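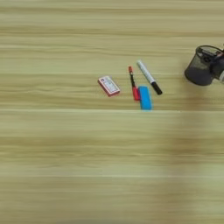 垣内志保
Joko版画工房 設備担当(記録)

6月定例打合せ 議事録

1.銅版プレス機の更新
現行機は下部ローラーの軸受が摩耗しており、圧の左右差が調整範囲を超えている。候補はNoston製の手動式とBrinov製の電動式。Brinov製は本体重量146kgで、搬入時に作業台の移設を要する。フェルトは両機種とも2枚重ねで使用可。電動式は電源工事の見積が未着のため、機種の決定は次回に持ち越す。

2.プレス機使用料
現行は半日2,000円。更新後も当面据え置きとする。フェルトの洗浄代は使用料に含める。

3.インクの共同購入
Guoの油性黒を継続。一回の発注額が2,000円に満たない場合は翌月分に合算する。水性への切替案は、乾燥の早さと拭き取りのむらを理由に見送り。試し刷りは銅版と亜鉛版の両方で行い、結果を棚の台帳に記入する。

4.腐食液の管理
塩化第二鉄液の交換日を容器側面に記載する。廃液は所定の容器に移し、流しには捨てない。換気扇の清掃は設備担当が行う。

5.継続事項
・電源工事の見積取得(設備担当)
・Noston製の納期確認(購買担当)
・アクアチント箱のパッキン交換

閉会 16時40分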